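로봇에게 허리띠 가르치기, 목표는 3000회

Grormont가 로봇 손의 학습용 동작 데이터를 모으는 작업에 들어갔다. 사업명은 Tudoslow. 이름처럼 서두르는 기색은 없다. 과제는 끈과 가죽 띠, 버클 다루기로, 사람이라면 출근길에 졸면서도 하는 일이다.

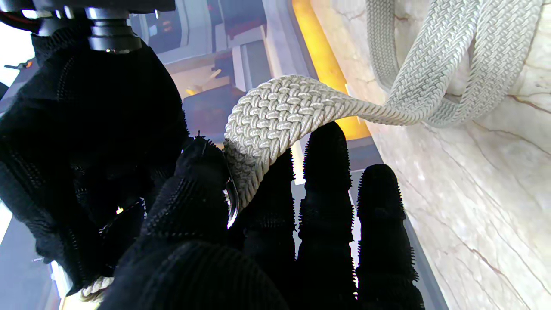 수집을 맡은 클레이통 푸르타두(Cleiton Furtado)는 "딱딱한 상자는 집으면 끝인데 끈은 집은 다음부터가 문제"라고 말했다. 조종자 한 명이 하루에 남기는 기록은 최대 20회. 그중 6회쯤 버려져도 좋은 날로 친다. 실패한 동작은 지우지 않고 따로 표시해 둔다. 덕분에 현재까지 가장 풍성한 자료는 실패 쪽이다. 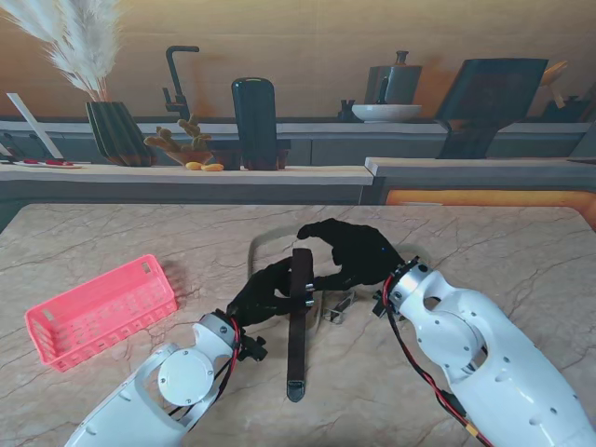 목표인 3000회를 채우는 시점은 12월로 잡혀 있다. 과제는 모두 11가지이며, 가죽 띠를 버클에 끼우는 동작이 가장 뒤로 밀렸다. 모인 자료는 협력사 Plisten이 검수한 뒤 학습에 쓴다. 푸르타두 씨는 로봇이 언제쯤 혼자 허리띠를 채우겠느냐는 질문에 "일단 같은 띠를 두 번 연속 집는 것부터"라고 답했다.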